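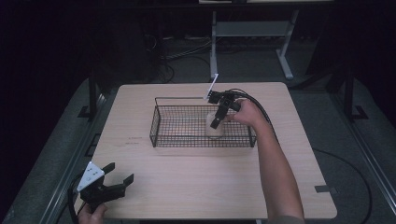

The basket table at Clestton, right gripper over the basket.

The planner failed again at ten past four, and A-yeong Ma wrote the number on the pad beside her keyboard. Episode 686. She underlined it and went back to the log.

"Same place?" Baltazar Rosales asked from the other desk.

"Same place. It opens, it goes down over the basket, and then it waits."

"How long?"

"Until the timeout."

Baltazar rolled his chair over. On her left screen was the recorded demonstration, paused with the right gripper coming down. On her right screen was the arm's own attempt, drawn as a blue line. The blue line followed the demonstration closely until it was above the basket. There it stopped and made a small knot, like thread caught on a nail.

"It can't see the cup," he said.

"It saw the cup in 685."

"Then it doesn't believe the cup."

She scrolled down to the perception output. The mask for the object was there for one cycle, gone for the next two, and back again. Every time it went, the planner threw out the grasp and asked for a new one. Every new grasp was a little different from the last. The arm was being told to go to a place, and then to a place beside it, and it had settled for neither.

"It's the mesh," she said. "It's seeing black squares through the plastic and giving half the pixels to the basket."

"Young-sook said that in December."

"I know she did."

Young-sook Won had said it in a meeting, and then she had written it in the tracker, and then she had taken the job at Pemano. The ticket was still open. It had her name on it and one comment under it, from Si-woo Seok, who had asked whether they could use a different basket. The reply, also from Young-sook, was that the customer would not be using a different basket.

A-yeong opened the ticket and assigned it to herself.

By six most of the floor had gone home. Si-woo came by with his coat on and stood reading over her shoulder.

"You're going to hold the mask," he said.

"For three cycles. If it disappears for less than that, the planner keeps the last one."

"And if the cup really moved?"

"Then it's wrong for three cycles."

He thought about that. "Ehsan won't like it."

"Ehsan can fix the segmentation. I'll take it out when he does."

Si-woo put his bag down on the floor. He did not take his coat off, but he pulled up the old runs for her, all 1,564 of them, and began tagging the ones with clear or whitish objects so that she would have something to replay against. He worked quickly and did not talk. At one point he said, "There's a lot of these," and a while later he said it again.

The change was eleven lines. The test took longer to write than the fix. She ran the replay at a quarter to eight, and the two of them watched the blue lines come up one after another. Some of them still had the knot. Most of them went straight down.

"Try it on the arm," Si-woo said.

"Not tonight. There has to be a second person on the stop button."

"I'm a second person."

"You missed your train an hour ago and you're wearing a coat."

He took it off.

They went down to the lab and she brought the arm up slowly, joint by joint, reading each value aloud while he checked it against the sheet. The basket was on its mark. Si-woo set the cup in toward the right end and stepped back with his thumb on the button.

She typed the command and pressed enter. The arm went out over the table and opened its fingers. It went down over the basket. On the laptop the mask blinked off, and the held one stayed where it was, outlined in yellow, and the planner asked for nothing.

The fingers closed. The arm lifted the cup clear of the rim and held it there. The program had no further instructions.

"Where does it put it?" Si-woo asked.

"That's Baltazar's part."

They looked at it for a minute. Then she walked over, put her hand under the cup, and told him to open the gripper.

Upstairs she turned to a clean page of the pad and wrote 687. She closed nothing in the tracker. Under Si-woo's old comment she typed what she had changed and why it was temporary, and she added Young-sook's name to the copy line before remembering that the address no longer worked.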